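Research article · Open access · Household Practices
Shares 25 · Comments 40

4.2 Do trays make people tidier?

The claim that a tray "gathers" a household's cups has been repeated so often that it is now treated as a finding. Its usual source is the Sterkard survey, in which 65 per cent of those asked said that they put mugs back on a tray when one was provided. We are not persuaded. Saying so costs nothing, and the survey never looked at a shelf or a floor.

The Zeretau study did look, across 500 short visits, but it scored a cup as tidy if it stood within reach of a tray. By that rule almost any cup in a small room passes. Reisinger's later scheme is stricter and asks only whether the cup is on the tray or off it. We use it here, although it says nothing about why a cup was left where it was — a weakness we have not solved.

Under the stricter rule, the arrangement in Figure 3 scores poorly. One black cup stands on the orange-brown tray, while four mugs are clustered on the floor beyond it, near the wall, with a rack directly behind them. The Zeretau rule might well have called all of them tidy. A loose row is a kind of order, but it is hard to credit the tray with it.

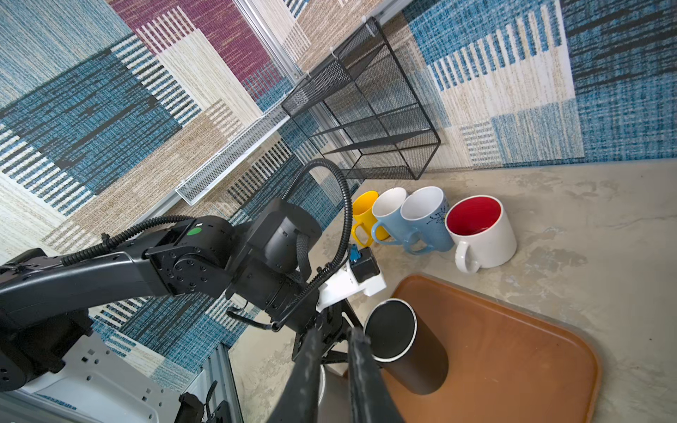
Figure 3. Cup on tray and mugs in a loose row near the wall.

Flinia, commenting on an early draft, objected that on or off is too blunt a test, and that people who line up their mugs beside a shelf are keeping house by a rule of their own. That may be so. It would still need to be shown, and a single arrangement cannot show it. We therefore keep the two scores apart in the next section and draw no average from them.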